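I have been putting off writing up the Gilchrist result, mostly because I wanted to like it more than I do.

For anyone who missed it: Gilchrist is the policy the Bredora people put out in August, trained only on demonstrations recorded with hand-held grippers. No robot in the training data at all. The claim is that 300 demonstrations of a task are enough to get a usable policy on an arm it has never met, and that adding 20 "recovery" clips per task gets you most of the way to robust. It's the second half that bothers me.

A recovery clip, in their sense, starts from a bad place. The fingers are too far left, or too low, or tilted, and the person brings them back to where the task can begin. The policy is supposed to learn that being in the wrong spot is a thing you can fix. I like the idea. My problem is with how the starting poses get picked, and the write-up gives that one sentence: "varied by the operator."

Varied how? I've done enough of this to know what an operator does when told to vary things. You go left, you go right, you go up a bit, and by the tenth clip your wrist has settled into the same two or three poses. The fingers come in over the table at the same slant every time.

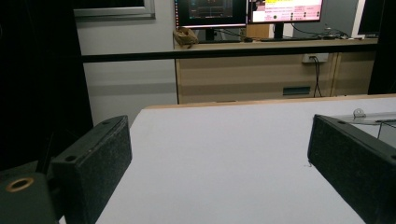
Tasetti wrote back when I grumbled about this on the mailing list, saying that the spread of starting poses matters less than I think, that a wrist camera sees so much of the room that even a small shift gives the network a fresh view, and that I should plot the poses before complaining about them.

Fair enough, so I plotted them. I took the set we recorded with the Grotport pipeline, 422 clips across all our tasks, and looked only at where the gripper was in the first moment of each one. Two clumps and a thin smear between them. The operators had been asked for variety, same wording as the paper. If Bredora's clips look anything like ours, the policy has learned to recover from two mistakes.

And the point about the room cuts the other way, I think. Yes, the camera sees a lot of it. Monitors, wall, the edge of the table, whatever was left on the counter that morning. A network can work out where it is from all that without looking at the task, and it will, if you let it. Then you carry the arm into another room and the recovery behavior goes missing. The paper tests on a new arm. I can't find a test in a new room, and I read the appendix twice.
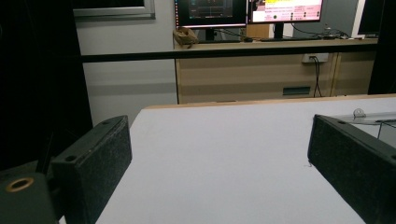
So I tried a dull version of the obvious check. Same 20 clips, but with the starting poses drawn by a script and read out to the operator before each one. It's slow and everyone hates it – you feel silly holding a gripper at an angle no person would choose. I trained one policy on the scripted set and one on the free set, and ran 10 trials of each from poses neither had seen.

The scripted one did better. I'm not going to print the scores, as 10 trials is nothing, and I've been rude about other people doing exactly that. What I will say is that the failures looked different. The free-set policy tended to drift off and hover. The scripted one usually headed back toward the middle and then missed, and I know how to work on a miss.

None of this means Gilchrist is wrong. The main result may well hold up, and leaving the robot out of data collection is worth a lot if it does. But "20 recovery clips" is being repeated now as if it were a recipe, and the number is the least interesting part of it. I'd like to see the starting poses released. A text file would do.

Next on my list is the same comparison with the background masked out, once I've fixed the masking code, which currently eats the fingertips.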